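About Tondalent

Tondalent is a small company for bed linen in Gadirley. It was started by Polyxeni Stamatopoulos, who learned sewing from her aunt and came here to work in the Pitkänen weaving mill. When the mill closed its finishing room, she bought 3 of the old sewing machines and rented a shop on the road to Goltotcombe.

Today we are a team of nine. We make fitted sheets, flat sheets and pillowcases, and we also repair them. Last year we sewed 2157 sheets, and 1090 of these were made to special measure, for boats, old beds and children's rooms. 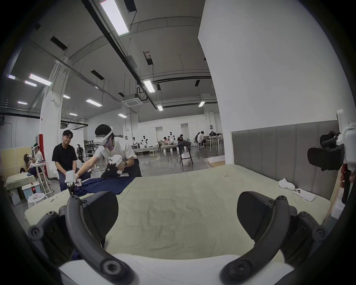 Please measure your mattress in three places before you order, also the height. Many mattresses today are 43 centimeters high with the topper, and a normal sheet will jump off the corner at night. If you are not sure, call us and we will explain it with patience.

The shop is open from 9 in the morning. In September we close for two weeks, but letters and repairs can be left with the bakery next door.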